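Laufforum Nordkurve > Veranstaltungen > Kinder und Jugend

Thema: Bambinilauf beim Sorauer Seelauf — Zeitmessung ja oder nein?

bjartur_v
Guten Abend zusammen,
ich bin seit dem Winter im Organisationsteam vom Seelauf und habe dort die Kinderläufe übernommen. Deutsch ist nicht meine Muttersprache, ich bitte also um Nachsicht, wenn etwas komisch klingt. Meine Frage betrifft die beiden jüngsten Klassen, das heißt die Kinder bis fünf Jahre und die Kinder von sechs bis sieben Jahren. Bisher wurde dort mit Chip gemessen, genauso wie bei den Erwachsenen. Im letzten Jahr hatten wir über alle Kinderläufe 402 Anmeldungen, davon 184 in diesen beiden Klassen. Der Chip kostet uns Geld, und die Ausgabe am Morgen dauert sehr lange. Ich möchte deswegen vorschlagen, dass wir bei den Kleinsten auf die Zeitmessung verzichten und jedem Kind im Ziel die gleiche Medaille geben. Wie macht ihr das bei euren Läufen?
Viele Grüße
Bjartur Vídalín

Tempomacherin
Bei uns gibt es bis acht Jahre keine Zeiten. Seitdem ist es am Start viel ruhiger. Vorher hatten wir Väter, die mit der Stoppuhr neben der Strecke gerannt sind und dabei fremde Kinder umgestoßen haben.

hubmann_m
Da bin ich anderer Meinung. Meine Tochter war beim ersten Lauf fünf und wollte am Abend unbedingt wissen, wie schnell sie war. Wir haben die Urkunde mit der Zeit heute noch an der Küchentür hängen. Kinder vergleichen sich sowieso, auch auf dem Schulhof, und ich verstehe nicht, warum man ihnen das gerade beim Sport wegnehmen muss. Wenn das Geld knapp ist, dann nehmt lieber einen Euro mehr Startgeld.
Mathias

Tempomacherin
Einen Euro mehr bei drei Geschwistern, und schon bleibt eine Familie zu Hause.

hubmann_m
Das glaube ich nicht. Wer schon mit dem Auto an den See fährt und dort Pommes kauft, der bleibt nicht wegen drei Euro weg.

Wadenwickel77
Wie lang ist die Strecke bei den Kleinen überhaupt?

bjartur_v
Für die Jüngsten ist es eine halbe Runde auf dem Sportplatz, von der Gegengerade bis ins Ziel. Die Sechs- und Siebenjährigen laufen eine ganze Runde. Die große Strecke um den See mit den 2.000 Metern beginnt erst ab zehn Jahren, dort bleibt der Chip natürlich.

Wadenwickel77
Für eine halbe Runde einen Chip, das ist ja Wahnsinn. Bei uns lassen sie in Wellen starten, jeweils zwanzig Kinder, und im Ziel stehen die Trainer mit den Medaillen. Fertig.

P_Asgeirsdottir
Hallo Bjartur,
ich habe die Kinderläufe beim Zeltetti-Cup mehrere Jahre gemacht, und wir haben beide Varianten probiert. Meine Erfahrung ist: Die Kinder fragen nach der Medaille und nach dem Getränk. Nach der Zeit fragen die Eltern. Wir haben dann eine große Uhr neben das Ziel gestellt, die nach dem Startschuss läuft. Wer eine Zeit haben will, liest sie dort selbst ab und schreibt sie auf die Urkunde, wir lassen das Feld einfach leer. Damit waren fast alle zufrieden. Viel wichtiger finde ich die Frage, wie das Kind nach dem Ziel wieder zu seinen Eltern kommt. Wir hatten einmal eine sehr unangenehme Viertelstunde, weil ein Junge mit einer fremden Familie zum Kuchen gegangen war. Seitdem geben wir auf die Startnummer hinten die Telefonnummer und lassen niemanden ohne Erwachsenen aus dem Zielbereich.
Und noch etwas: Bitte nicht zu spät mit den Leibchen anfangen. Wir haben die Wellen nach Farben sortiert, blau, grün, gelb und orange, und es hat uns fast einen ganzen März gekostet, bis wir genug davon zusammen hatten.
Gruß, Poul
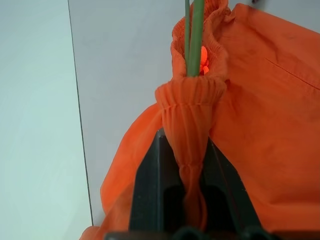

Unser Orange. Leuchtet auch bei schlechtem Wetter gut.

bjartur_v
Vielen Dank, Poul, das mit dem leeren Feld auf der Urkunde gefällt mir sehr. Darauf wäre ich nicht gekommen. Habt ihr die Farben nach Alter verteilt oder nach Uhrzeit?

P_Asgeirsdottir
Nach Uhrzeit. Mit dem Alter hatten wir Ärger, weil Freundinnen aus dem gleichen Kindergarten nicht zusammen starten durften. Wer bei der Anmeldung einen Wunsch angibt, bekommt ihn auch, solange in der Welle Platz ist.

Hanne T.
Ich lese meistens nur mit, aber hier möchte ich etwas schreiben. Ich trainiere eine Gruppe von Sieben- bis Neunjährigen. Für die Siebenjährigen in meiner Gruppe wäre es eine Enttäuschung, wenn sie keine Zeit bekommen. Sie trainieren den ganzen Winter in der Halle und wollen sehen, ob sie schneller geworden sind. Für die Jüngeren gebe ich euch recht, dort ist es ein Spiel. Könnte man die Grenze nicht bei sechs Jahren ziehen?
Hanne Thoroddsen

hubmann_m
Danke, Hanne. Das wäre für mich auch ein Kompromiss.

Tempomacherin
Und die Siebenjährigen, die nicht den ganzen Winter in der Halle trainieren? Die werden dann Letzter mit Zeit und Platz in der Liste, und das Ergebnis steht für immer im Internet. Mein Sohn hat danach zwei Jahre keinen Laufschuh mehr angezogen.

Hanne T.
Das tut mir leid für deinen Sohn. Man kann die Liste aber auch alphabetisch veröffentlichen, ohne Platzierung. Bei unserem Hallensportfest ist das schon lange so.

Bundgaard_Th
Ein Hinweis von der praktischen Seite. Wir arbeiten bei der Messung mit Bultance, und dort muss man bis vier Wochen vor dem Lauf angeben, wie viele Chips man braucht. Nachträglich reduzieren ging bei uns nicht mehr, bezahlt wurde trotzdem alles. Bjartur, schau bitte in euren Vertrag, bevor ihr lange über die Pädagogik diskutiert. Vielleicht ist die Entscheidung für diesen Sommer schon gefallen.
Þórarinn Bundgaard

bjartur_v
Guter Punkt. Ich habe gerade nachgesehen — wir haben noch etwas Zeit, aber nicht viel. Die Chips werden bei uns nach Klassen bestellt, man könnte also nur die jüngste Klasse herausnehmen.

Wadenwickel77
Fragt auch gleich beim Bäcker El Ouafi nach, ob er wieder die kleinen Brezeln fürs Ziel backt. Die waren im letzten Jahr nach der dritten Welle weg, und meine Nichte war in der vierten. DAS war eine Enttäuschung, nicht die Zeit.

hubmann_m
Bei den Brezeln sind wir uns einig.

bjartur_v
Ich habe die Brezeln aufgeschrieben. Mein Vorschlag für die nächste Sitzung sieht jetzt so aus:
Bis fünf Jahre kein Chip, Start in farbigen Wellen, Medaille für alle, Urkunde mit leerem Feld und eine Uhr am Ziel.
Sechs und sieben Jahre weiter mit Chip, die Ergebnisliste aber alphabetisch und ohne Platz.
Ab acht Jahren bleibt alles wie bisher.
Tempomacherin, ich weiß, dass du damit nicht ganz glücklich bist. Ich werde deinen Einwand in der Sitzung trotzdem vortragen.

Tempomacherin
Das ist fair. Ich hätte die Siebenjährigen auch herausgenommen, aber ohne Platzierung kann ich damit leben. Fragt bitte nur bei der Anmeldung, ob der Name überhaupt ins Internet darf.

Bundgaard_Th
Das müsst ihr sowieso fragen. Am besten ein eigenes Kästchen, nicht irgendwo im Kleingedruckten.

P_Asgeirsdottir
Bjartur, wenn ihr euch für die Wellen entscheidet, kann ich dir unseren Zeitplan schicken. Zwischen zwei Wellen braucht man mehr Pause, als man denkt, vor allem wegen der Toiletten.

bjartur_v
Sehr gerne, ich schreibe dir eine PN.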